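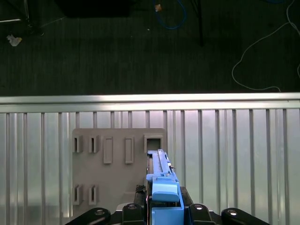

Workshop Notes, Issue 40, page 7

Desktop teardown: drive caddies, holders and a bench that stays usable

A desktop computer opened for cleaning or a drive swap produces more loose parts than the case suggests. Side panel, caddy, drive, cooler, four to eight screws, two or three cables. Most damage at this stage is done on the bench by parts put down in the wrong place. The notes below cover the layout of the work area and the handling of 3.5-inch drives in plastic caddies.

Work surface

A ribbed metal panel makes a serviceable backing for small-parts work. Light parts do not slide far across the ridges, and the recessed strips can be brushed out at the end of a job. It has two drawbacks. Screws roll along a channel until something stops them, and bare metal conducts. Never power a board that is touching it, and do not set a bare drive on it with the circuit side down. A sheet of antistatic mat cut to the size of the case deals with both.

A gray plastic holder with slots, fixed to the panel, gives parts a set position. Fix it left of center if the case will be on the right, and the other way around if not. Leave at least a hand's width between holder and case. Countersunk screws are preferred, as raised heads catch on drive connectors.

Carpet next to the work area is acceptable if it is low pile and vacuumed before the job. Cables lying on it should be coiled or taped along a wall. Dark carpet hides black screws completely. Keep a magnet on a stick within reach, and keep it away from the drives.

Before opening the case

1. Shut down and switch off at the power supply.
2. Remove the power cord, then all other cables.
3. Press the power button once and hold it for five seconds.
4. Lay the case on its side with the removable panel up.
5. Touch bare chassis metal before touching anything on the board.

Removing the caddy

Many office desktops hold the hard drive in a plastic caddy, often blue, with a flexible tab at each end. Take off the data cable and the power cable first. Pull on the connector body, never on the wires. Squeeze both tabs inward and draw the caddy out along its own line. If it binds, put it back and start again. Twisting cracks the molded rail, and a cracked rail lets the drive vibrate.

The board is most exposed while the caddy is being moved over it. Lift clear of the chassis rail before moving sideways. If the cooler is already off, the processor is bare metal in an open socket frame and a dropped drive will strike it directly. A 3.5-inch drive weighs enough to bend a socket frame from a height of a few inches. Where there is a choice, leave the cooler in place until the drive is out. Where there is none, lay a folded cotton cloth over the processor and the memory slots.

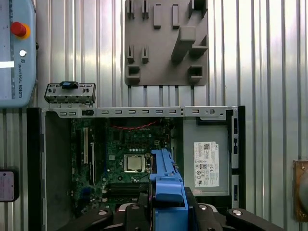 Blue caddy over the board, processor uncovered, power supply at right.

The power supply label is worth a photograph before the case is closed. It carries the part information needed for ordering a replacement, and it is hard to read once the unit is under a desk. Do not open the supply itself. It has no parts that can be serviced at home.

Parking the drive

A drive that is out of the case should be in one of three places: in a holder, in an antistatic bag, or in the next machine. Do not stand it on its short end. Do not stack drives, even in caddies, as the tabs take the load and lose their spring.

With a slotted plastic holder, rest the caddy across the upper ledge so that it is supported along most of its length. Some overhang at one side is harmless and leaves a tab free to grip. Overhang on both sides usually means the holder is too narrow for the caddy. 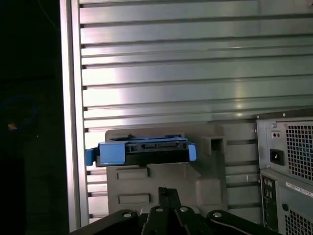 Reading time: 5 minutes

Check the seating by pressing lightly on each end of the caddy in turn. If it rocks, remove it and look for a screw or a bit of packing on the ledge. Tabs should be relaxed when parked. A tab left squeezed for several days takes a set and will not latch properly afterward.

Holders of the Koller pattern are printed in gray PETG with 40 percent infill and have given no trouble on our benches. The first Millthorpe version was PLA and sagged near a radiator within a season. Either can be sanded with 200 grit if the ledge is rough. Work by hand, and wipe off the dust before any drive goes near it.

Cleaning while the case is empty

Use a soft brush and short bursts of air. Hold fan blades still with a finger. Start at the top of the case and finish at the lower vents — dust blown upward only settles again on the board. Leave expansion slots and memory slots alone unless there is visible lint in them. Old thermal paste comes off the processor with isopropyl alcohol on a lint-free wipe, working from the edge toward the middle.

Refitting

Slide the caddy in until both tabs click. Connect data first, then power. Check that no loose wire crosses a fan, and route twisted pairs such as the power button lead under a clip where there is one. Refit the cooler with fresh paste, a quantity around the size of a grain of rice. Run the machine for ten minutes with the panel on and listen for a rattle from the drive bay. A rattle generally indicates one tab not fully home.

Label the old drive with the date of removal before it goes into storage.

Last revised February 3, 2025

Contact the editors | © Eltance Workshop Notes | Back to top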